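The Mural Corner: Notes on Completion

Monday, August 8, 2022

The redecoration of the corner at Likholm is now complete, and I am pleased to set down a short record of the work for those readers who have followed it since July. The original proposal was for plain grey paint throughout. Reshma Engelbrecht objected to this at the first opportunity, and her alternative, a jungle drawn by hand over a pink ground, was adopted after two further discussions and one set of sketches.

Natalie Stockdale undertook the drawing. The elephants were settled first, as they required the greatest height, and the foliage was then arranged around them. Teal was chosen for the leaves after a green from the Zelley range had been tried on card and found too yellow beside the pink. The paint required 30 hours between coats, a period which was observed on the first coat and, I regret to say, shortened on the second.

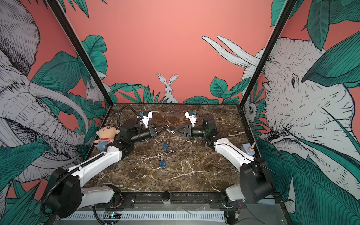

The smaller animals were a later addition. Santeri Saarela had asked for a rabbit, and it was agreed that it should look out from among the plants at the back, where a seated person would meet it at eye level. My own preference remains for the elephants, whose skin and eyes occupied Natalie for the better part of three days.

The table was the subject of separate correspondence. Oskari Laitinen favoured a pale surface — he considered that the wall had quite enough to say for itself — but the dark brown marble was retained, and its white and tan veining sits comfortably with the line work. It should be wiped with a soft damp cloth only. Vinegar and lemon-based cleaners are not to be used on it.

Enquiries regarding the remaining tins of pink may be addressed to Saimi Suominen, who has them in the store at Mäkelä. The hallway will be considered next.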